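Progress report to the Kavthorpe Fund
Project: Household chores by machine, laundry part
Prepared by Kanako Okabe, Bendance
November 18, 2022

Dear Ms. Greenberg,

I report on the second period of our work. You asked in February for a plain answer to one question: can the arms do laundry chores in a normal home yet? My answer today is no, but for one chore we are nearer than I expected.

Sorting by colour is finished and I do not plan more work on it. Folding of flat tea towels is acceptable when the towel is already spread out. From the pile it is still weak. Of the last 72 attempts from the pile, six ended with a fold which Smaranda Neagu would put in a cupboard. She is our judge and she is strict, which I think is correct.

The main difficulty is finding the corners. When a thick towel is lifted, it rolls up on itself, and the software often takes a folded hem for an outer edge. Rin Imai is labelling the hems by hand in our recordings, 3071 pictures until now. This is slower than we wrote in the plan.

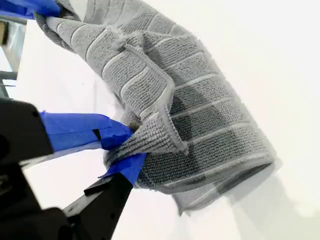
Photo: Rin Imai / Bendance

The striped grey microfibre towel is the hardest item in our set. With one gripper at the upper end and the other holding a gathered fold, a corner flap can stick out between them and still be missed by the software. We will give this towel its own test from now on.

Shirts were not started. I ask your permission to move them to the next period, and to use the hours for the corner problem. The budget does not change. The spare gripper fingers from Skudthorpe are four weeks late, and Eugeniusz Śliwiński is following the order.

Kind regards,
Kanako Okabe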